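Home | Kitchen | Workshop | Laundry | Storage | Ask Us

Keeping Small Parts in Order: Bins, Labels and Work Surfaces

By Florian Mallet
5 Aug 2021
3 comments | 20 shares

Small hardware gets lost in two places: in the drawer, where it mixes with other sizes, and on the bench, where it rolls. The methods below deal with both and need no special tools.

Sort by thread first, then by length. Screws of the same thread and different lengths can share a drawer if a divider separates them. Screws of different threads should not, as the wrong one will often start in a hole and strip it after a turn or two.

Label the front of the bin and the inside of the bin. Front labels peel in a damp garage. A slip of card laid in the bottom, written in pencil, stays readable for years. Marker ink fades on most plastics and comes off with any solvent.

Do not fill a bin past two thirds. A full bin spills when it is pulled out, and the bottom layer never gets used. Keep overflow in a sealed bag on a lower shelf, with the same label.

For steel parts, a light wipe of oil before storage prevents surface rust. Rubber washers and O-rings must be kept away from oil and out of sunlight. Store them flat. Hanging them on a nail stretches them out of round.

Weigh large lots. Weigh 20 pieces on a kitchen scale, divide to get the weight of one, then weigh the whole lot. A box of 600 wood screws can be checked this way in under a minute. Subtract the weight of the empty box first.

On the bench, work over a light, plain surface. Dark parts show up against it, and dropped springs are easier to find. Place an open bin on the same side every time, within reach of the hand that does the sorting.
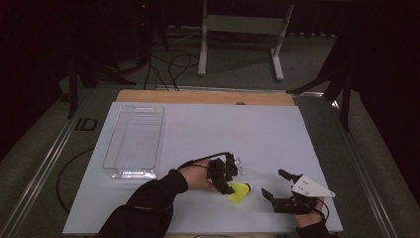
Clear open-top bin on a white board, with a small yellow piece beside it.

Clear bins have one drawback: they scratch. Wash them in warm water with dish soap and a soft cloth. Scouring pads leave a haze that hides the contents. Let bins dry fully before steel goes back in.

Once a year, empty every bin, discard bent or stripped pieces, and replace worn labels. I do mine in April, before outdoor repairs begin.

Share | Print | Next tip: Sharpening Chisels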